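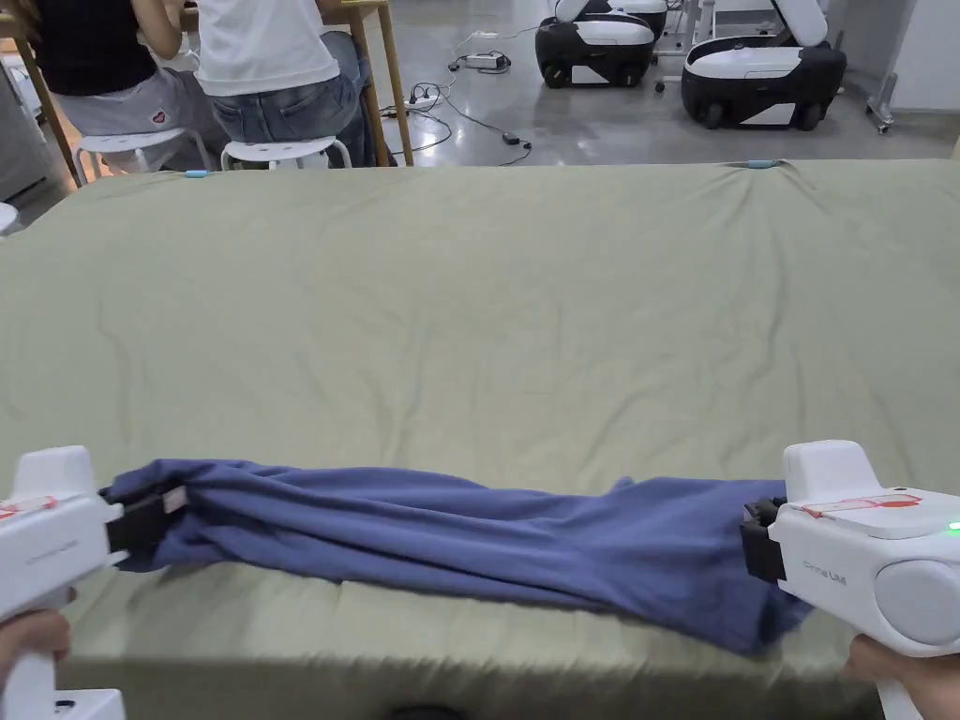 Obed Kyei says the reprints are the way to go, and he has said it in three threads now, so before he says it again - I know. I'm asking about the original single issues.

Renomine back issues, where to start and what to skip?
posted by Mahlet Nigatu

Picked up a short box at a shop closing sale in July. Mostly Renomine, the first volume, black and white, small press. I have #1 thru #8 and then it jumps to the 3 issue Salt Ferry mini and then a stack of volume two, which is color and has a different artist. No idea how it fits together. The mini has the sister alive, but she dies in #6?? Is it a flashback or did they reboot it.

Also is there a #0. The letters page in #4 mentions one, and the shop guy said no such thing. He was also trying to lock up and go home so who knows.

Not looking to sell. Just want to read them in an order that makes sense. Budget for filling gaps is small.

Yayra Issahaku
Not a reboot. Salt Ferry is set before #1, but came out after #8, which is why it feels off. Read it after #6. Some people say read it first and I think that's a mistake, you lose the whole reveal with the ferryman and the letter. So

#1 to #6
Salt Ferry, all 3
#7 and #8
volume two

Volume two picks up a few years later. New artist takes getting used to. The faces are rounder and the lettering is tiny in the first couple issues, gets better. Story is solid once they get out of the city. The court stuff drags, I skimmed it and didn't miss much.

There IS a #0. It was a convention giveaway, 8 pages, stapled, print run of 800 according to the back cover. Half of it is sketches. The actual story part is the lighthouse scene, and that got redrawn as the opening of #7, so you've basically read it already. I wouldn't chase it unless you want it for the shelf. Last copy I saw listed was 57 dollars and the staples were rusty.

One thing to check - some copies of #5 were bound with two pages swapped. If the boat sinks before anybody gets on it, you have that one. Just flip them in your head.

Costel Moldovan
get the collected edition, way easier

Þröstur Frandsen
Mostly agree with Yayra but I'd put the mini after #8. There's a line in the last issue of Salt Ferry, the mother at the window, that only lands if you know how #8 ends. Reading it after #6 gives that away a little. Not a huge spoiler but it's there. Your call.

The collected edition Costel means leaves out the letters pages and the backup strips, so it's not the same thing. The backups are where Görtz shows up first! He's just a guy selling maps in the #3 backup and then he's half the plot in volume two. If you skip those he comes out of nowhere. They're short, a couple pages each, don't skip them.

For gaps try Stolik or Bekari before the big auction sites. Stolik grades a bit generous so ask for pics of the spine. Bekari is slower to ship but they bag and board everything and they'll combine orders if you email first. I got most of my volume two from them, never paid much.

And check inside the back cover of your #2. Early copies have a fold-out map. People pull it out and then its gone, but if yours still has it leave it where it is, the paper tears right along the crease.

Mahlet Nigatu
Map's there! Also I do have the swapped #5, was so confused by the boat. Going with the after #8 order I think. Thanks both. Still want the #0 a little bit, not for 57 tho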